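Stop Throwing Out the Old Desktop

By Ankit Rana

My neighbor put a computer out on the curb in August, with a sign taped to it that said DEAD. I carried it home. My wife asked what we needed it for, and I said parts, which is what people like me say when we have no plan.

It wasn't dead. It had a bad power supply, and a used one cost me 38 dollars from a shop called Kilness, where the man behind the counter also tried to sell me a fish tank. Total time in the machine, including the part where I dropped a screw and crawled after it: 40 minutes.

My opinion, since I have the page for it, is that we have let ourselves be scared off by the inside of the box. People who will happily rebuild a carburetor or take a raw turkey apart with their hands go pale at the sight of a motherboard. It looks like a small city, and we assume the mayor went to MIT.

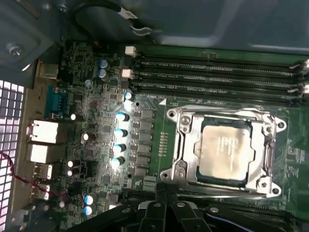 But a desktop is a very forgiving thing to work on. Memory sticks go in a slot, and they have a notch so you can't put them in backward unless you're really committed. The processor drops into its socket and a metal plate holds it down. You clean off the old thermal paste, put on a dab of new, and set the cooler back on top. I've followed bookshelf instructions that asked more of me.

Compare this with the laptop I own, a sealed slab I bought in a weak moment. Replacing its battery involves a heat gun, a suction cup and prayer. The Odska repair counter quoted me 59 dollars just to look at it. To look! I can look at it for free, and I have.

I know the objections. Old machines are slow, they hum, they're ugly. Fine. The curb computer is 7 years old and it hums like my uncle after dinner - but it does the taxes, it plays the radio, and my daughter writes her book reports on it with no complaint beyond the usual ones about the books.

My neighbor has since bought a new one. He tells me it's very thin. I've asked him to let me know when he's done with it.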